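How a Song Gets onto a Record

Before there were downloads, people bought songs on records. A record is a flat disc with one long groove on each side. The groove starts near the outer edge and winds in toward the middle.

If you looked at the groove through a strong magnifying glass, you would see that it wiggles. The wiggles are the shape of the sound. When the disc turns, a small needle rides in the groove and shakes from side to side. The record player turns that shaking back into music.

Early records were called 78s because they turned 78 times a minute. Most held only one short song on each side, so singers had to keep their songs short. Later discs, called LPs, turned more slowly and had thinner grooves. They could hold a whole set of songs.
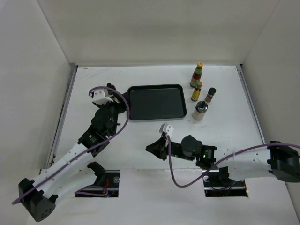
Zoi Makris asked whether you can hear the music with the speakers turned off. Yes, a little. Put your ear near the needle while the record plays and you will hear a thin, tinny version of the song.

To make many copies, a factory uses metal plates called stampers. They press warm plastic into a disc. A small singing group might order 200 copies. A popular band might need 3000 or many more.

Words to know
Groove: the long, thin line cut into a record
Stamper: a metal plate used to press records
LP: short for "long-playing" record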